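Toalha de mesa Titetti cinza mescla – retangular

Ref. 1338
Marca: Titetti
Distribuição: Isbridge

Toalha em tecido cinza de trama fina, para mesas de jantar e mesas de reunião compridas. O tom mescla combina com cadeiras de couro marrom e paredes claras. Vendida por unidade, sem guardanapos.

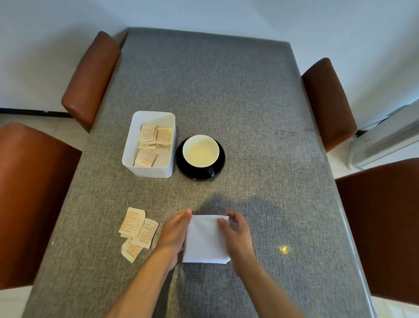

Toalha Titetti em mesa retangular de quatro lugares, com recipiente branco para sachês e pires preto.

Medidas e cuidados
Largura, comprimento e caimento são definidos no pedido. Meça o tampo antes de comprar e some a queda desejada de cada lado. Lavar à máquina em ciclo delicado, até 900 rotações. Não usar alvejante. Passar pelo avesso, com ferro morno.

As cadeiras, o recipiente e a louça não acompanham o produto. O pires preto faz parte de outra linha – consulte disponibilidade.
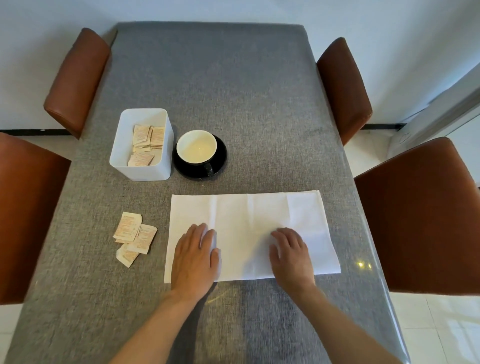 Afroza Sultana: Comprei duas para a copa do escritório. A cor é a mesma do site, mas a minha chegou bem vincada e precisei passar duas vezes. Açúcar derramado sai com um pano seco. Vocês vão ter em cinza mais escuro?

Resposta da loja: O cinza-escuro chega em agosto, com a mesma trama.

Entrega em 4 dias úteis após a confirmação do pagamento.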